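Kidthorpe Village Hall Users' Group
Minutes of the February meeting, held in the small room at 7 pm

Present: Jurgita Mockus (chair) and 11 members. Apologies were received from the Cemon Singers.

1. Minutes of the last meeting
Agreed and signed, with one correction. The lunch club starts at 12.30, not 12.

2. Kitchen
The lunch club asked for the drawers to be sorted before the spring bookings. Items such as the wooden spatula and the box grater with the teal handle are to stay in the hall for all hirers. Private items should be labelled or taken home. 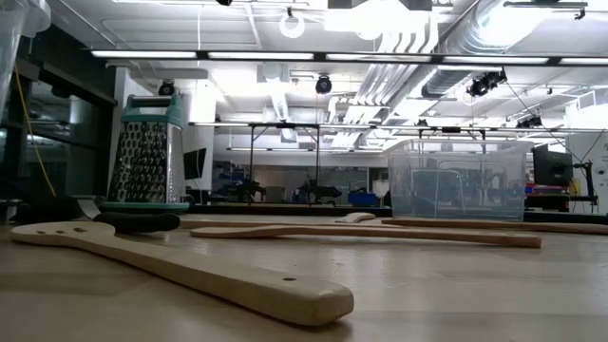 Page last changed: February, 13:07

3. Car park
Two quotes have come in for the potholes by the gate. Brirkis would fill and roll them in a single visit. Jõgi would resurface the whole entrance but could not start until May. Members preferred the first quote - the second to be kept on file. Jurgita to reply to both firms.

4. Hire charges
The hourly rate for the main hall will go up to £13 from April. The small room stays at £7. Regular groups pay the old rate until the end of their present booking.
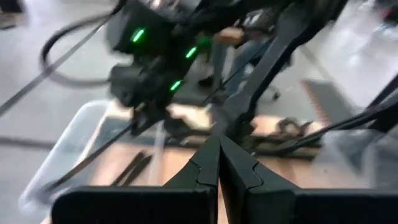
5. Lighting
The lamp over the side door has failed again and the path is very dark after the evening classes. It was agreed to fit a new one with a sensor. A member asked for a small marker light on the switch as well, green like the three on the black arm, so that it can be found in the dark. Jurgita to ask the electrician for a price.

6. Any other business
The piano is to be tuned before Easter. Lost keys must be reported the same day.

The meeting closed at 8.40 pm. Next meeting in April, same time.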